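Bedding sessions return to Clorkard furniture showroom

Shoppers at the Clorkard furniture showroom will be able to take part in free bed-making and cloth-folding sessions again from July, after the first run filled up within days.

The sessions are held on the bedroom floor of the shop, among the display beds. Each lasts 59 minutes and covers fitted sheets, duvet covers, throws and the storage of spare bedding in small flats.

A total of 96 people took part in the spring, according to the store. Places were free but had to be booked at the customer desk, and a waiting list was closed after two weeks.

Noémie Boyer, who manages the bedroom department, said the idea came from questions put to her staff.

"People would buy a set and then ask how we got it to lie flat on the display," she said. "We were showing them one at a time between sales. It made more sense to set an hour aside and do it properly."

The classes start with a single flat cloth on a made bed. Participants learn to find the corners, lift the fabric clear of the mattress and bring the edges together before they move on to anything with elastic in it. Boyer said most people wanted to skip this part and were asked not to.

A plain white sheet and a blue cloth are used for the opening exercise – the contrast makes it easier for those at the back to follow where each edge is going.

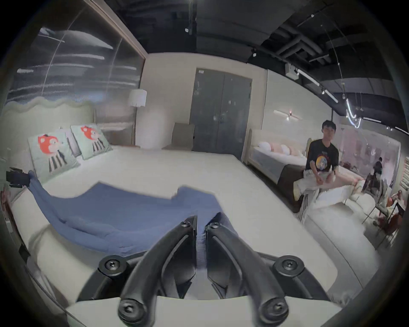 New times and larger groups

The July sessions will start at 10am and 4pm. Groups will rise from eight people to 12, and a second bed will be used so that participants can work in pairs.

Odette Riviere, a retired hotel housekeeper who leads the classes, said she would add a section on pillows and cushions after requests from the spring groups.

"They all want the bed to look like the one in the shop," she said. "I tell them to start with the sheet. If the sheet is crooked, you can put as many cushions on it as you like and it will still look crooked."

Riviere worked in hotels for most of her career and said she once made up 102 beds in a single week during a staff shortage. She does not expect the same pace from her pupils.

The bedding is supplied by Closuvetti. Sheets and cloths used in the sessions are washed and kept for the next group, and are not sold afterwards.

Booking opens at the customer desk on the first floor. Each person may reserve two places, and children over ten can attend with an adult. Those already on the spring waiting list will be contacted first and do not need to apply again.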